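Search this site
Type and hit enter

Two days in the public gallery

I had some leave owing in March and spent two days of it watching a civil trial at the district courthouse. I had never sat through one before. Anyone can walk in, as long as your phone is off and your hat is in your lap.

The case was about a singer, Nhyira Amoah, and a promoter called Sheldon Hiebert. She played a run of shows for his company, Farkberg, and said she was never paid for the last one. He said she cut the set short and broke the contract. The sum was not large by music standards, but neither side would settle.

Most of the first morning went to the set list. Her lawyer had the printed copy that was taped to the stage, and his lawyer had one from an email. They differed by 3 songs. A sound engineer, Brayden Kennedy, was asked which one he had worked from and said he couldn't remember, then was asked the same thing four more ways.

After lunch we heard about the running time. The contract said 90 minutes and the desk recording ran for 83. Her side argued that the doors had opened late and the venue had a hard curfew. I thought that was fair, but I wasn't on the jury.

The second day was slower. There was a long argument about whether 2,000 tickets sold meant 2,000 people through the door, and the judge sent the jury out for most of it. I read the notices in the hallway and ate a muffin.

Amoah gave evidence last. She was calm and spoke so quietly that the clerk moved the microphone twice. Hiebert looked at his papers the whole time.

I had to go back to work before the verdict. I read later that the jury found for her on the fee and for him on a smaller claim over travel costs – so I suppose both of them got a bill from their lawyers.

If you want to go, bring a cushion. The benches are hard.

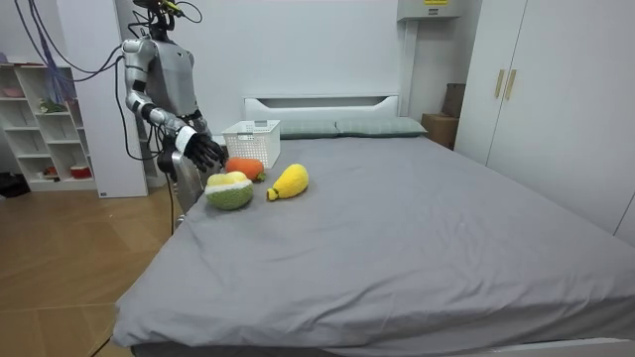

Next post

I'm going back for a copyright hearing if the dates line up. It's over a chorus, and I'm told they will play both songs in court.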